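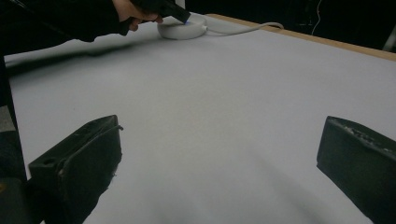

Attachment 1 - the unit with the blue light on, cable on the right side.

Search this help desk

Ticket 119
Subject: Domine table unit goes dark after six minutes, comes back when cable is moved
Opened by: Raphaël Caron
Site: Brallham, meeting room on the ground floor
Product: Domine, white, with cable
Power supply: Rey, wall type
Status: Resolved

Raphaël Caron, 09:12

Good morning,

I write to you concerning the Domine which we use in our meeting room for calling the front desk. It stands at the far part of the big table, because from there the cable can go over the edge and down to the socket by the shortest way.

The problem is the following. When I plug the unit in, the small blue light on the top comes on as it should. If I press the top, the desk receives the call. After six minutes the light goes out and the unit does not answer to pressing any more. There is no sound and no blinking before. If I take the cable between two fingers near the unit and move it a little, sometimes the light comes back immediately. Sometimes it doesn't, and I must pull the plug out from the wall and put it in again.

I have already tried these things before writing:

- other wall socket in the same room: same result
- unit cleaned with a dry cloth, also underneath: same result
- unit moved to the near side of the table, cable across the whole top: it worked for the full morning, but people were catching the cable with their sleeves, so I put it back

The last one I find strange and this is why I mention it. The cable was the same, the socket was the same.

I would like to know if this is a known fault and if we should send the unit back. We have had it since May and I have kept the box.

With kind regards,
Raphaël Caron

Maëlys Lacroix (Clurkance support), 09:47

Hello Raphaël,

Thank you for the clear message and for the list, it saves us time.

Can you tell me please which light you get exactly. A steady blue light means that the unit has power and is connected. If it is pale or weak, it can be that it receives not enough power. Also please look how the cable leaves the unit. It should lie flat on the table for a short distance before it bends. If it goes down sharply over an edge the plug inside the unit can be pulled up on one side.

The power saving of the Domine is set to off when it leaves us, but it can be switched on by a very long press. I will send you how to check this in a separate message.

Maëlys

Raphaël Caron, 10:20

The light is steady. I would call it faint, but the room is bright and I have no second unit to compare with. In the evening it looked normal to me.

The cable lies flat on the table top. It makes a wide curve to the right and then turns back towards the far edge. There it goes over the wooden part. On the table itself I don't see a sharp bend. I have not looked under the edge yet.

I have made the check of the power saving as you described - long press until the light goes off, wait, short press. The light came back steady and not blinking, so if I understood well, the power saving is off.

It went dark again at 10:14. I had plugged it at 10:08.

Maëlys Lacroix (Clurkance support), 10:41

You understood well, it is off.

Always the same six minutes is unusual for a loose plug, I agree. I would expect a loose plug to fail at any moment. I will ask my colleague Pankaj Pant, who knows the power supplies better than me. In the meantime can you write down what is on the table and what happens near the unit when it goes dark? Also if somebody leans on the table.

Raphaël Caron, 11:35

I have made the log as asked. My colleague Margaux Sabatier helped me by watching the light when I was under the table, because it is not possible to see both from one place.

10:50 Plugged in. Light on. Nobody touches the table.
10:56 Light off.
10:58 Cable moved near the unit. Light on at once.
11:04 Light off.
11:06 Cable moved near the unit, no effect. Cable moved under the table edge. Light on.
11:07 Cable moved under the table edge on purpose, light goes off and on with each movement.

The last line is new and I think it is important. From above I could not see that part. Under the edge the cable has been squeezed between the table top and the metal part of the frame. I suppose that somebody pushed it into the gap so that it would not hang down, which is a good idea for the eyes but not for the cable. At this place the white outside is flat and a little bit grey, and it feels softer than the rest.

I measured from the unit to this place and it is 700 mm of cable.

When I moved the unit to the near side last time, I had to take the cable out of the gap to have enough length. This explains why it worked that morning. I am a little ashamed that I didn't think about it, I was looking only at the unit.

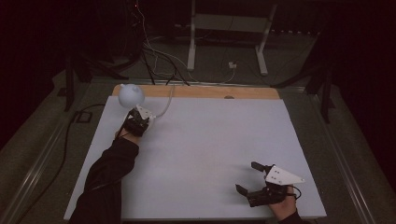
After this I took the cable out of the gap again and left it free over the far edge, and we went on with the normal use of the table. I didn't tape it and I didn't put any weight on it. I kept also the same socket and the same power supply, so that only one thing is changed. Margaux is sitting in the room until lunch and she will note when the light goes out, if it goes out.

Pankaj Pant (Clurkance, second line), 12:05

Hello both,

Good work with the log. I can explain the six minutes, I believe. The Rey supply has a protection inside. If the cable is pressed and the resistance becomes too high, the supply gets warmer, and after a fixed time it takes the decision to switch the output off. When you move the cable the contact changes and the supply tries again. When it does not come back from moving, the protection is still active and you must unplug at the wall. So the unit is doing what it can and the supply also. It is the cable which is hurt.

Please do not continue to use this cable for the long term, even if it works now that it is free. A cable which was squeezed flat doesn't become round again inside. And please do not repair it with tape.

Two questions:
1. Is the cable fixed at the side of the unit, or can you pull it out?
2. Do you need the longer one? We have the standard one and one of 4 metres.

Raphaël Caron, 13:30

Thank you, the explanation is very understandable.

1. It can be pulled out. It sits firmly, but it comes out straight without force. The socket of the unit looks clean, I have checked with a lamp.
2. Yes, the 4 metres please, if the price is not much different. Then I can lead the cable along the leg of the table and it doesn't need to be stretched anywhere.

Result from Margaux: the light was on the whole time from 11:40 until she left the room at 12:50. She made a test call to the desk at the beginning and at the end, and both arrived.

I would also like to make a suggestion for your instruction sheet. It says "guide the cable away neatly". For a person who likes tidy tables, this sentence is almost an invitation to push it in the nearest gap. Maybe you could write that it must not be put between the table top and the frame.

Maëlys Lacroix (Clurkance support), 14:02

The longer cable costs the same for you, because we replace it under the guarantee. It goes out this afternoon, together with four small clips which you can stick under the table. Please clean the place with a bit of alcohol first, otherwise they fall down after a week or so.

I gave your suggestion to Ludivine Millet, who writes the sheets. She asked me to say thank you and that she will change the sentence in the next print.

I leave the ticket open until you have tested the new cable.

Raphaël Caron, 15:18 (after delivery)

The cable and the clips have arrived and I have mounted everything. The unit is back at its old place on the far side. The new cable goes over the edge with a loose bend, then along the underside with two clips and down the leg with the other two. Nothing is squeezed. I pulled gently at every place to be sure.

I let it run with the door closed for the whole morning, then with a meeting of our people. No interruption. The blue light is steady and I must correct myself from before: it is a bit stronger than it was with the old cable, and Margaux sees it also.

The old cable I have cut in two pieces before I put it in the electrical waste, so that nobody takes it out of the drawer one day and uses it again.

One small thing remains. On the underside of the unit one of the soft feet is coming loose at its side. It is not urgent and it stands well. Shall I open a new ticket for this?

Maëlys Lacroix (Clurkance support), 15:40

No new ticket necessary, I will put a set of feet in an envelope for you. Pull the old ones off completely before you stick the new ones.

I close this one as resolved. Cause: cable squeezed between table top and frame. Action: cable replaced, clips supplied.

Ticket 119 was closed by Maëlys Lacroix. You can reopen it by answering to the last message.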